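Sorting cell moves into the Mukport workroom

By the packing and samples team, Sondier

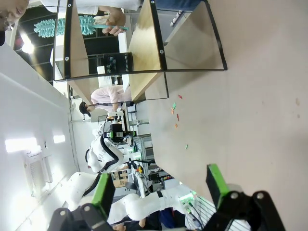

The new sorting cell has been in the Mukport workroom since December, and several people at the other sites have asked what it means for the staff who work there. This is a short account of what has changed so far and what will change next.

Until last winter, all coloured sample chips were sorted by hand. They come back from customers mixed together in bags, and each one has to go into the right tray before the sets can be made up again. It is light work but it is slow, and the chips are small enough that people ended the morning with sore eyes and stiff necks. On a full day the bench got through 195 sets. Nobody was employed only to sort, so the job was shared out, and it was usually the first thing dropped when orders came in late.

The arms are supplied by Erraji and run on the Grornesar control software. They pick up chips from an open table with a two-finger gripper. Picking up something thin and flat is harder for a machine than it sounds, and most of the first month went on that one movement. The gripper pads were changed twice. The present ones are soft and green, and they wear down, so checking them is now on the start-up list next to the emergency stops.

No jobs have been lost. The hours that used to go on sorting have been moved to set checking and customer returns, both of which were behind. Four people from the bench have been trained to run the cell, and two more will start when the spring orders are out. Training takes 40 hours, all of it in paid time, and counts towards the technical grade. Anyone who would prefer to stay on hand packing can do so. That was agreed with the staff group before the equipment was ordered, and it has not changed.

Some things are less settled. The workroom is more crowded than it was, and people have to think about where they stand when an arm is moving. The walkway has been marked again and the stock racks will be shifted at the end of the quarter. There have also been complaints about noise from the vacuum pump - it will go into a cupboard as soon as the electrician can fit it in. The cell still hands over to a person when chips overlap or when a colour is faded, and the operators have asked for a clearer signal when that happens. At present it is a line of text on a screen, which is easy to miss if you are dealing with something else.

Start time at Mukport is now 7.40 for whoever opens up the cell, with the earlier finish to match. Everyone else keeps their present hours. Operators are asked to write every stoppage in the log, including the short ones, as the settings are changed on the basis of what is in there.

Staff from other sites who want to see the cell running can come over on any working morning. Please ring the workroom first and wear flat, closed shoes. Requests for the next training places should go to your team leader by the end of the month.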